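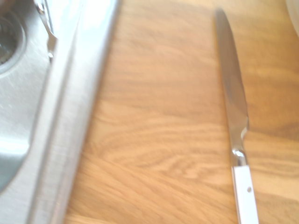 Unit 4: Sinks, Counters and the Join Between Them

Course handout, Home Care Basics, Nadstead Adult Learning
June 25, 2020

Print this page | E-mail this page | 15 shares | 3 comments

Read this before the session and bring it with you. It covers the wet side of the kitchen, the dry side, and the strip in the middle where most of the damage starts. Stoves and ovens are in Unit 5.

1. Stainless steel

Most household sinks are steel with a brushed finish. The brushing leaves fine lines that all run one way on a given surface. On the rim of the sink at the top of this handout they show up as faint diagonal streaks. Before you clean a sink, find the direction of the lines and wipe along them. Wiping across them with anything rough leaves scratches that catch the light and don't come out.

For daily care, use warm water, a little dish soap and a soft cloth. Rinse and dry. Drying matters more than the soap in hard water areas, where each drop leaves a white spot.

For spots that are already there, use white vinegar mixed half and half with water. Leave it on for a few minutes, wipe, then rinse well. Do not use steel wool. Small bits break off, stay behind and rust, and people then think the sink itself is rusting. Do not mix vinegar with bleach, and do not use one right after the other.

Bright light hides dirt on steel. Glare off a rim can turn part of it nearly white, and a film of soap won't show. Look at it from the side, or run a dry finger along it.

2. The drain

The raised ring at the drain collects grease under its lip. Clean it once a week with an old toothbrush. If the sink has any other metal fittings, go around the base of each one with the same brush.

Don't pour cooking fat down the drain. Let it cool in a can and put the can in the trash.

3. Wood countertops

Wood next to a sink needs more attention than wood anywhere else in the kitchen. An oak counter will last for decades if it is kept dry and oiled. Oak has an open grain, and water sits in it. Where oak meets iron and water together it can turn black, so don't leave a wet cast iron pan standing on it.

Cleaning: damp cloth, small amount of soap, wipe along the grain where you can, then dry at once. Where the pattern swirls, the direction doesn't matter much.

Oiling: use an oil sold for kitchen counters. We use the Rakena counter oil in class, but any similar product will do if the label says it is safe around food. Put on a thin coat, wait 15 minutes, wipe off all that is left. Thick coats go sticky. Lay the used rags out flat outdoors to dry before you throw them away. Oily rags in a pile can catch fire.

Water test: put a few drops of water on the wood. If they stand up as beads, the oil is still working. If they soak in, it is time for another coat. Test close to the sink first - that part always goes before the rest.

4. The join

Look along the line where the rim meets the wood. Check for gaps, dark wood and crumbling sealant. Do this in good light with the counter dry. A dark line in the wood along the rim means water has been getting in. Sanding helps if it is shallow. If the wood is soft when you press it with a fingernail, it has gone too far for that.

5. Knives and the counter

A table knife can wait on the counter for a minute. Sharp knives should not go into a sink of soapy water, where you can't see the blade. Wash them one at a time and dry them right away. Don't cut directly on an oiled counter. Each cut lets water in.

Practice for next time

Do the water test at home in two places, one by the sink and one well away from it. Write down what happened in each. If you have no wood counter, use a wooden cutting board.

Sanding: start with 40 grit only on badly damaged wood. We will go over grits in the December session.

Comments (3)

oaktop_owner
Did the water test. Beads by the window, soaked straight in by the faucet. Guess I know what I'm doing Saturday.

Brillham reader
Can I use olive oil on the counter if I'm out of the other kind?

Nadstead Adult Learning
Please don't use olive oil. It doesn't harden and will start to smell after a while.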